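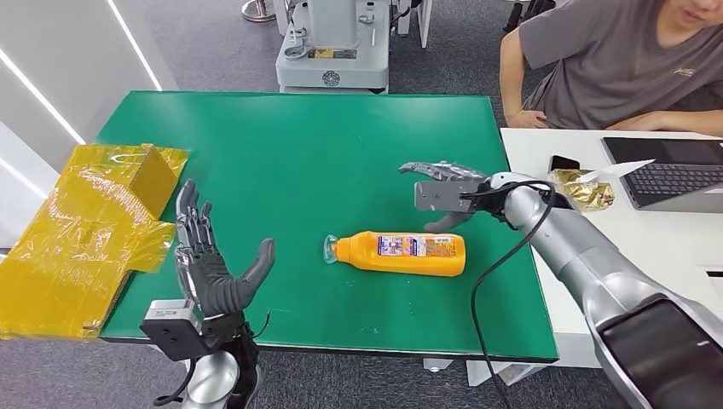

Orange bottle on the green table, robot hands either side

Re: [quintela-players] Controller drift after the September patch

On the Quintela list, Stevari wrote:
> Since the patch my character walks left on its own in the
> Nivwood map. It happens in the menus too. I have 531 hours
> in this game and never saw it before. Is it the pad or the
> game? I don't want to buy a new pad if I don't have to.

I had the same thing and it was the game. The patch reset the stick dead zone to 0 for anyone with an old settings file. Before, the default was 3, and most worn pads were fine with that.

Go to Options, Input, Advanced and put the inner dead zone back to 3. Leave the outer one alone. Then quit from the main menu. If you close the window instead, the change isn't saved and you will be back where you started.

> Also my polling rate now says 1000. Should I lower it?

Mine says 1000 as well and I left it. I tried lower values for an evening in Nivwood and couldn't feel any difference.

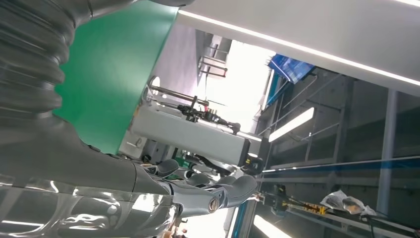

Gray hand and ribbed forearm, side view

If the drift is still there with the dead zone at 3, test the pad in another game. I used Hotus, which shows the raw stick position on its calibration page. If the dot sits off center there too, the stick is worn and no setting in Quintela will fix it for long.

One more thing: the game keeps 2 input profiles, one for walking and one for mounts. You have to change both. I missed the second one and my horse kept going into the river.

I play on Linux, so menu names may differ a little on your side.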